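Plumar and the Long Work of Settling In
An interview with the director of the Fletetstead Tenant Support Office

When the Fletetstead Tenant Support Office opened its Plumar program, its purpose was narrow. The office would help people moving into their first rented home to read a lease, record the condition of the rooms and keep a copy of what they had signed. The program has since grown to cover the first year of a tenancy, and in November the office published its first full account of the work. The director spoke with us about what the account contains and what remains to be done.

"Most of the people who come to us have already signed," the director said. "They have the keys and a folder of papers, and they want to know which of those papers matter. We used to begin with advice on choosing a home. We moved that to the back of the handbook and put the inventory first."

The office received 2,730 requests for help during the period covered by the account. Nearly 2,000 of them concerned deposits. The remainder dealt with repairs, shared utility bills, notice periods and disputes between roommates. According to the director, the deposit cases have a common pattern.

"A tenant leaves, the landlord deducts a sum for the floor or the walls, and there is no record of how the floor or the walls looked on the first day," the director said. "Both sides may be entirely sincere. They are relying on memory, and the memory is several years old."

Plumar advisers now ask each new tenant to complete a written inventory within 5 days of receiving the keys. The form covers each room in turn and leaves space for marks, stains and loose fittings. It is signed by both parties, and the office keeps a copy on request. The director described the response from landlords as better than expected. The Lombardi agency, which manages 400 apartments in the district, adopted the form for all of its new leases after a short trial.

"Lombardi asked us to shorten the section on kitchens, and they were right," the director said. "It was two pages long. People were giving up at the oven."

Smaller landlords have been slower to take part. Many own a single property and use a lease handed down from an earlier tenancy, with clauses that no longer apply. The office offers to review such leases without charge, although the waiting time for a review is longer than the director would like.

The second part of the program concerns furnished rooms, where responsibility for wear is often unclear. Floors are a frequent subject of disagreement, particularly where a desk chair has been used in a bedroom. The handbook advises tenants to raise the question of floor protection before moving in, and to note the answer on the inventory. 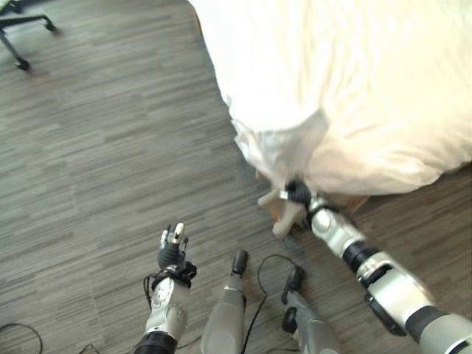 Bedroom with a wood-look floor and a desk chair on casters.

"A small chair mat costs very little compared with a deduction," the director said. "We would like landlords to supply one, and we say so in the handbook. We cannot require it."

Asked about plans for the coming year, the director pointed to the Sometti building, a former school annex where the office expects to open a second advice desk. The desk will keep evening hours, until 8 p.m., for tenants who cannot attend during the working day. Staff are also preparing a plain-language edition of the handbook and a separate guide for people who rent a room in the home of their landlord.

"That last group has been poorly served, by us as well as by others," the director said. "Their arrangements are often verbal. The guide begins with how to ask for something in writing without giving offense, and that chapter has taken us the longest to draft."

The current handbook and the inventory form are available at the front desk of the Fletetstead office.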